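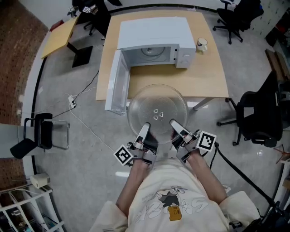

Monday, late morning. Started on the microwave in the corner, which has been on the jobs list since Shayne Tawhiri said it smelled of old soup. I had put it off because I thought the whole inside would need scrubbing. Most of the trouble was the plate. With the glass out and the door open you can see the roller ring sitting on the floor of the oven, and that ring is what people forget. They wipe the plate, put it back and never lift the ring, so whatever boils over goes underneath and stays there. The three raised bumps near the middle of the glass go face down over the drive piece. If the plate rocks when it goes back, it isn't seated, so turn it a little until it drops.

What I did:

- Plate in the sink, warm water and washing-up liquid, left for 14 minutes while I answered the Tratow email.
- Ring lifted out and wiped. Hair and crumbs round the wheels, picked off with a cocktail stick.
- Bowl of water with two slices of lemon, 3 minutes on full, door kept shut for a while afterwards. Then a damp cloth over the roof and walls.
- Door seal wiped last, cloth only, no spray.

The Jelero cleaner from the cupboard is no good for this. It leaves a film on the glass and the smell gets into food. I've moved it to the floor cleaning things and written FLOORS on it. Plain washing-up liquid did the job.

Both knobs on the front are sound. The timer one runs a bit short: set to 2 minutes against my phone, it rang at almost 2. Not worth chasing. If it gets worse we can ask Ertürk, who did the kettle.

Still to do:

- Cover for splashes. Stosgate had vented ones in April, check if they still do.
- Mugs left on the table beside the microwave need to go back to the kitchen at the end of the day. Shayne to put a note up.
- Look at the ring wheels again next month. One feels stiff, could be just dirt I didn't reach.

Plate back in and turning without scraping.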